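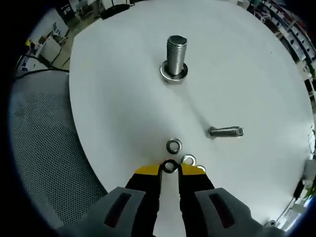

On Dec 9, 2019, Karthik Liyanage wrote:
> I do not think the hail near Rerkard was the same storm that we followed
> from Plernik. Radar had two cells before the road turned south, and the
> left one was already weak. Are you sure about the position in your log?

Hello Karthik, hello list,

Thank you for reading the log so carefully. I checked it again last night and you are right about the two cells, but I still believe we stayed with the right one. At point 34 in the log we were 7 miles west of Rerkard, parked beside the grain elevator, and the base was directly north of us. The weak cell had passed behind us by then – I have a note about its anvil covering the sun.

My mistake is in another place. I wrote the time of the first hail in local time and all the other times in UTC. If you correct this, the hail falls after the split and the track looks normal. I am sorry for the confusion, it was a long day in August and I typed the log in the car.

What I cannot explain is the wind. The Dissanayake station shows almost nothing during that hour, although we had trouble opening the doors. Maybe the outflow went south of it. Does anyone have the data from Riter for the same evening? I only found the daily summary, and it gives no gusts.

I will upload the corrected log when I have also fixed the map. Please do not use the old one for the storm report.

Best regards,
Milan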